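Okay, a little thread on what we've been up to since October, because a few of you asked and I keep promising to write it down properly. Get a cup of something, I do go on. 1/8

The project is called Verach, and the question is simple to say: can a robot learn to take old desktop computers apart by copying people, when hardly any two machines are laid out the same way inside? 2/8

We collected 794 demonstrations. In each one a person guides the arm through a single short job, like pulling a cable or freeing a drive, and we record the wrist view along with the finger positions. Short jobs turned out to matter a lot! 3/8 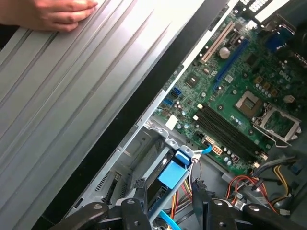
Our first try used whole teardowns, start to finish, and the policy learned a sort of average computer that doesn't exist. It would reach very confidently for a drive that was in a different corner in this model. Sweet to watch, but no use at all. 4/8

So we cut everything into pieces and added what we call the Wanlow step (named after the street our old lab was on, sorry). Before each job the policy has to mark, in the wrist view, the spot it means to grab. Only then may it move. 5/8

On 30 test runs with cases it had never met, the version with the marking step finished 20. The same network without it, trained on the same demonstrations, did a good deal worse, mostly on cables. I was so happy I rang my mother, who asked very kindly what a SATA cable was. 6/8

What still goes wrong: latches. The fingers hide the very thing they're about to press, so the last bit is done more or less blind. We're trying touch sensing in the fingertips next, and I have high hopes and a fair amount of dread. 7/8

The write-up is nearly there, and we'd like to share the demonstrations along with it once the labels have been checked. If you have a pile of retired desktops and wonder whether we'd want them, please write to me. The odder the case, the better! 8/8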